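Slide 1. Hi everybody, thanks for coming back after coffee. I'm going to talk about bins for half an hour. Yes, bins! I love them and by the end I hope you'll at least look at yours differently when you get back on Monday.

(Wait for people to sit down. Water is on the left.)

Slide 2. Quick bit of background. At Vasdale we keep 3423 item numbers, and a lot of the small stuff lives in deep bins. When I started I figured a bin was a bin. Then we did the Drado move in January and I spent 31 days with my head inside them, so now I have opinions.

Slide 3. Shape first. Straight walls give you more room on paper, but things get wedged down in the corners and you end up fishing. Walls that lean in toward a smaller base send the odd items back to the middle (mostly, not always, ask me about the round ones).

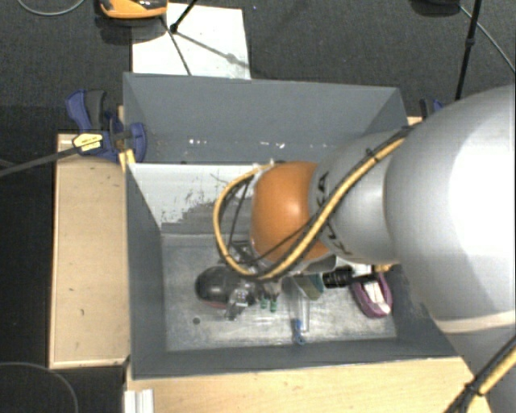 Photo: Grultik / Martinelli workshop

Slide 4. Leave this one up for a minute. Look at the floor and the far panel, all that white smearing and scuffing, and the paint on the lower part gone ragged and patchy. I get asked all the time if you should repaint a bin like that. My answer is no, leave it alone until you have bare edges that can catch on packaging. A little wear doesn't bother me one bit.

What does bother me is color. See the shiny black dome on the floor, left of center? Easy to spot on worn gray. Now put the same thing in a black bin and good luck to you. We went gray on 4 rows for exactly that and I'd do it again tomorrow.

Slide 5. How full? Keep it low! A small collection you can see across beats a heap, every time. Our rule is three layers, then start another bin.

(If running late, skip the label story and go right to questions.)

Slide 6. Questions. Handout is by the door, please take one, I printed way too many.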